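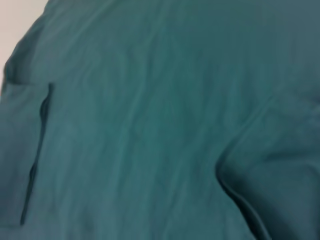 Teal-green cloth with creases

Wrinkle (fabric)

A wrinkle, or crease, is a fold or ridge in cloth that stays after the force that made it has gone. Wrinkles form when fibres are bent or pressed and settle in a new position, most readily in the presence of heat or moisture.

Causes

Cotton, linen and viscose crease easily. Water loosens the weak bonds between the long molecules in these fibres, and the bonds form again as the cloth dries, holding whatever shape it is in. Wool recovers better, helped by its natural crimp. Polyester creases little at ordinary temperatures but can take a lasting fold if it is washed hot and cooled quickly.

Weave also matters. Knitted fabrics usually recover faster than tightly woven ones.

Removal

Ironing combines heat, pressure and often steam. Linen and cotton are pressed at about 200 °C, while synthetics need a much cooler iron. Steaming and line drying in a breeze are gentler methods.

Deliberate creasing

Some creases are wanted. Trouser creases and pleats are pressed in, and crinkled cloth is made by twisting damp fabric and leaving it to dry - a finish often used for scarves and summer skirts.

See also: Ironing, Pleat, Easy-care finish, Seersucker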